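Iltness
Turn-based farming and trading for desktop and tablet

Developer: Vikix
Design: Ngozi Lawal
Music: Femi Danladi
Players: 1, or 2 sharing a screen
Play time: one season runs 5 to 6 hours
Controls: mouse, touch or gamepad

Overview

Iltness is a farming game played in turns. You take over a strip of land on the river Rastine, pay off the lease, and sell what you grow in the market town of Nazari. Each turn is one day. You get a fixed number of actions per day, and planting, watering, hauling, repairing and haggling all draw from the same pool. When the actions are gone, the day ends and the prices move.

There is no combat and no real-time clock. You can leave a turn open for as long as you like, and the game saves after every action.

Growing

The full game has 291 items that can be planted, gathered, cooked or traded. Most crops have a preferred soil and a preferred neighbor. Beans next to squash will do better than beans next to onions, and the field notebook records each pairing the first time you try it. Soil wears out if you plant the same thing in it twice in a row. You can rest a plot, spread compost, or swap it with a neighbor who grows something different.

Weather is drawn from a deck at the start of each week, and you see three of the seven cards. An upgrade to the weather vane shows a fourth. Frost cards are added to the deck in late fall and stay in until the thaw.

Trading

Nazari has a daily market and a monthly fair. The daily market buys anything, but every sale pushes the price of that item down until the end of the week. Players who grow one crop on every plot will usually run into trouble by midsummer.

The fair works by contract. You agree to deliver a certain amount by a certain day, and the buyer pays half up front. Missing a contract costs you standing with that buyer, and standing is slow to earn back. Contracts can be split between the two players in a shared game.

Buyers have their own tastes. The baker wants small amounts often. The ferry company wants a lot at once and does not care much about quality. Quality is graded from one to four stars at the point of harvest and drops by one star for every three days in storage, unless you have built the cold cellar.

Modes

Season: one year from spring to winter with a lease target of 800 coins. Good for a first game.

Long Lease: five years, with random events and a larger map. The farm on the far bank opens in the second year.

Puzzle Plots: short fixed layouts with one correct goal and a limited number of turns. Written by Ifeanyi Osagie, who also did the tutorial.

Free Field: no lease, no target, all seeds unlocked.

What's new in version 5

The December update added storage labels, a bigger notebook font, and an undo button that takes back the last action as long as no card has been drawn. Touch controls were reworked so that dragging a crop no longer scrolls the map. Save files from earlier versions will load, but Puzzle Plots scores are reset.

Berries also got their own set of rules. They fruit more than once, they cannot be stored past two days without the cellar, and they can be cut and dried at the kitchen table for a longer shelf life at a lower price. 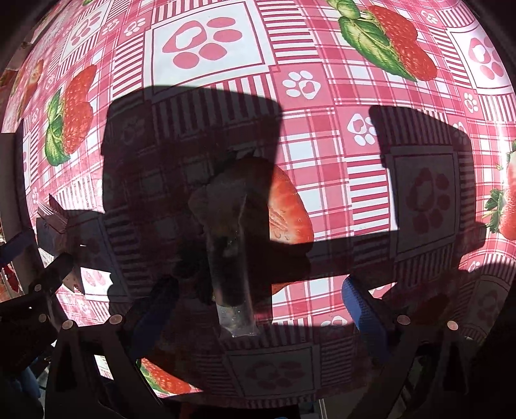 Dried goods count toward fair contracts at half weight. Jam counts at full weight but needs sugar, and sugar only comes in on the ferry.

System needs

Desktop: 4 GB of memory, 550 MB of free disk space, any graphics chip that can run a current browser.
Tablet: 8-inch screen or larger. Phones are not supported.
An internet connection is needed to download the game and for updates only.

Player comments

"I kept losing the lease in August until I stopped selling everything the day I picked it. The price chart in the notebook is worth checking every morning." Stella Simiyu

"Two-player is better than I expected. Text on the contract screen is still small on my tablet." Salamatu Fashola

Support

Send bug reports through the Help menu inside the game, which attaches your save file. Replies normally take two working days. Refunds are available within 14 days of purchase if you have played less than one full season.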